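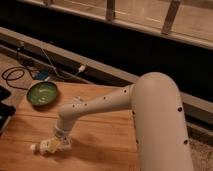
Reliability Technician, Fault Investigation (Arm Cells)

Medido, Grelholm site
Posted 2018-07-22
Reference 1801

Background

In April an arm in our Nyaga tabletop cell dropped under its own weight after a stop command. The wrist brake reported engaged and was not. The arm fell onto the work surface and bent its gripper mount. The operator had stepped back and was not hurt. A review of the logs found 161 stops with the same late brake signal, 9 of them on arms that had passed inspection that week.

We have since lowered the speed limit on all tabletop cells and added a hold check before anyone reaches in. The root cause is still open. The post is funded to find it and to write the inspection routine that follows.

The work

Repeat the stop fault on a test arm under controlled load and record joint position, brake current and controller state.

Strip and measure wrist and elbow brakes from returned arms.

Check cable routing and connector seating at each cell. Two earlier faults were traced to a plug that had worked partly out.

Read the stop logs — almost 3284 entries at present, in three formats — and sort them by joint and firmware version.

Write reports that a shift operator can follow.

Requirements

Two years of hands-on work with industrial or collaborative arms. Safe isolation training, current or renewable. Comfort with a multimeter, an oscilloscope and basic scripting. Experience with spring-applied brakes is useful but can be learned here.

Conditions

Full time, fixed term of 18 months, day shift. Some travel to the Lornadden plant, where the same arms run in pairs. The technician has authority to stop any cell and does not need a supervisor's approval to do so.

To apply

Send a resume and one fault report you wrote yourself, with customer names removed, to Triin Kivi, quoting the reference. Technical questions go to Mafalda Barros in cell safety. Interviews include a bench task with a powered-down arm.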